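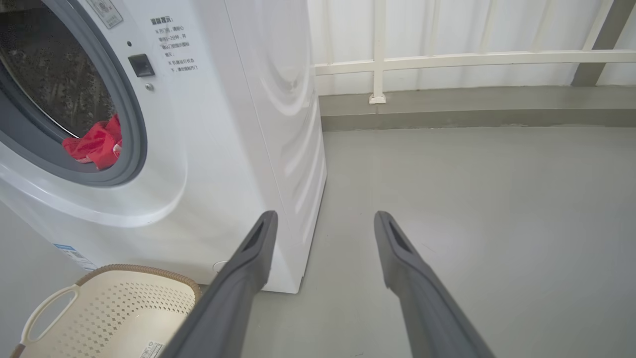

Front-loading washing machine

Search this wiki Go

Last edited in April by Bataineh

A front-loading washing machine has a round door in its front face. Makers credit it with gentler washing, a claim that deserves caution. The Dritach handbook of 2000 offers no test results. Some machines carry a printed notice in Chinese about waiting before the door is opened and not forcing it during a run. Whether users read such notices is doubtful.

Filed under: Laundry | Home appliances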